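Clomargate Day Centre: Table Activities Programme
Progress report to the Heiskanen Fund
Submitted Apr 26, 2018

1. Purpose of this report

This report covers the second stage of the Table Activities Programme, for which the Fund awarded a grant of £537 towards materials and room fittings. It sets out what has been purchased, how the activity corner is being used, and what remains to be done before the final report falls due in July.

2. The activity corner

Members told us at the outset that the former reading alcove felt dull and was too easily passed by. The walls have accordingly been finished in two shades of blue, with orange arrows and hexagonal badges along the lower part. The pattern was chosen by members from a small selection offered by our supplier, Arnach, and has more of the games room about it than staff would have picked for themselves. It has been well received.

The table has a grey marble-patterned top. Its surface wipes down quickly between sessions, and the veining has proved helpful in one respect we did not foresee: small scraps of leaf and stem show up less than they did on the old white table, and sessions are no longer interrupted for sweeping. Staff have been reminded that a full clean at the end of the day is still required.

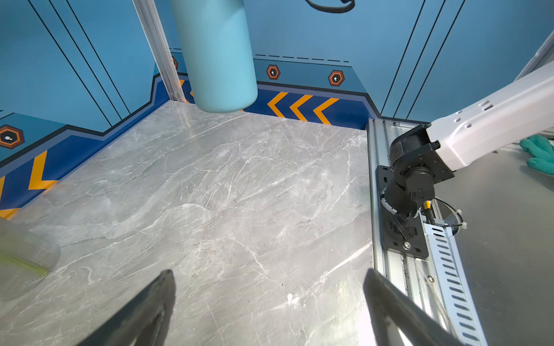

The activity corner, with one of the light blue bottles over the table.

Bottles of this kind are used in the handling sessions, in which members practise gripping, lifting and setting down everyday objects at their own pace. A plain cylinder was recommended to us as a starting point. Members move on to narrower and lighter items once they are comfortable, and it was this progression that led to the flower arranging described in the next section.

3. Flower arranging

Flower arranging was listed in our application as an optional element. It has since become the best attended part of the programme, and three sessions are now held each week in place of the one originally planned. Groups are limited to five members so that everyone has space at the table.

All flowers are artificial. Fresh flowers were considered, but the cost of replacing them would have used up the materials budget before the summer, and two members have pollen allergies. The stock includes roses, carnation-like blooms, layered orange blossoms and several sorts of foliage, of which the rounded eucalyptus-style leaves are the most requested. The stems are long, and arrangements tend to lean when only one or two have been placed. Session leaders now suggest beginning with a leafy stem and adding the flower heads afterwards, although members are free to ignore this and frequently do.

Clear ribbed glass was preferred to a coloured vase, as the lower ends of the stems remain in view while the arrangement is being made.
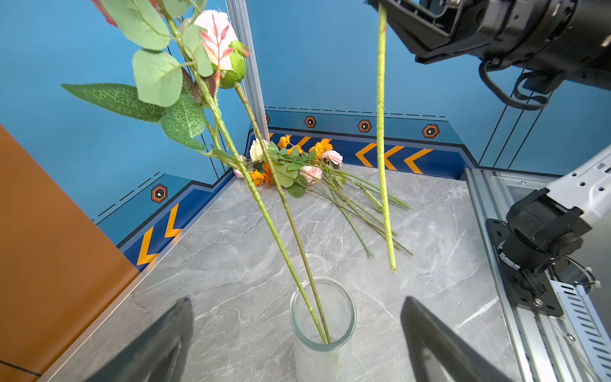

Minoru Higuchi commented that the long stems were the best thing in the collection and should on no account be trimmed to suit the vase — a taller vase would be the proper answer, and a second one would allow two people to work side by side without waiting. He also asked for more white roses. Both requests have been recorded and will be met from the remaining budget if prices allow.

4. Difficulties

Storage remains unsatisfactory. The flowers are kept together in a single box, where the leaves catch on one another and the petals are flattened. Undeo has offered us a set of upright tubes at a reduced price, and delivery is expected within nine working days of the order being placed. The order awaits approval by the centre manager.

One carnation head has come away from its stem and has been set aside for repair.

5. Next stage

The following work is planned before the final report:

Purchase of a taller vase and the storage tubes.
A short written guide for session leaders, in large print.
A display of finished arrangements in the entrance hall in July, to which representatives of the Fund will be invited.

No change to the agreed budget is requested. Receipts for all purchases to date are held at the centre and will be submitted with the final report.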